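Skonen Rules (hand-held gripper practice)

From the Trendau open reference on robotics practice. Last edited 7/21/19

The Skonen Rules are a set of good-practice rules for recording manipulation tasks with hand-held grippers. Used mostly by small labs and contract recording rooms. Not a legal standard, no certification attached. The name comes from Skonen, the town where the first workshop was held in May. First draft written by Tonantzin Contreras and Enda Cronin, later edited by Sipho Rampersad.

Background

Before the rules each site kept its own habits. Marker sizes differed, tables differed, operators held the grippers however they liked. Ravex, a recording contractor, reviewed 1338 takes from its own archive and threw out 802 of them. Main causes were covered markers and takes started before the tracker had locked on. Cronin's review notes became the base of the draft. Wannasri, a second contractor, joined later and added the part on cables.

Scope

Covers two-handed and one-handed work at a table. Doesn't cover arms bolted to a bench, mobile bases or anything that moves under its own power. Those fall under machine safety law in most countries and the rules say so in the first paragraph. Food handling was in the draft, then dropped.

Main provisions

The current text has 69 clauses in 6 parts. In short form:

Markers. Flat, clean, not bent at the corners. Matte print only. Fingers and sleeves stay off the printed faces during a take. A scratched marker gets replaced, not touched up with a pen.

Grip. Both grippers held from behind the marker cube. Jaws checked for play before each session, pads checked for wear. Start and end pose the same for every take in a set.

Surface. One table per set. If the table gets moved the set is closed and a new one opened. Glossy tops are allowed but have to be noted in the log.

Cables and electrical items. The longest part, and the most argued over. Power strips, chargers and extension cords used as task objects must not be connected to the mains. Checked by hand before the take, by somebody other than the operator. Loose cord on the floor should be kept out of the operators standing area. Cord hanging over a table edge is permitted where the task calls for it, otherwise gathered on top.

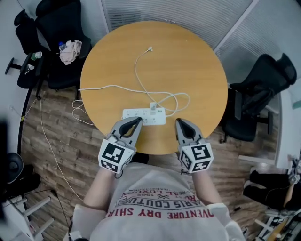 Hand-held grippers with marker cubes at a power strip, the kind of task covered by the cable clauses.

People. Others may stay in the room but keep out of reach of the table. Faces not recorded unless there is written consent. Readable text on clothing is a "should avoid", not a "must". Ruairí Fitzgerald wanted it stricter, was outvoted.

Logging. Operator code, table code, object list, start time. Failed takes are kept and labeled as failed. Deleting them was common practice before and is now the one thing that gets a whole set rejected.

Criticism

Darragh Madigan has called the grip part too vague, pointing out that it gives no angle limits. Smaller rooms complain about the second-person check, which is hard to do with one operator on shift. Rampersad replied that the check takes less then a minute and that the clause stays. The surface part has no lighting requirements at all, an ommission listed as open in the revision notes.

See also: Fiducial marker; Parallel gripper; Teleoperation; Lockout procedures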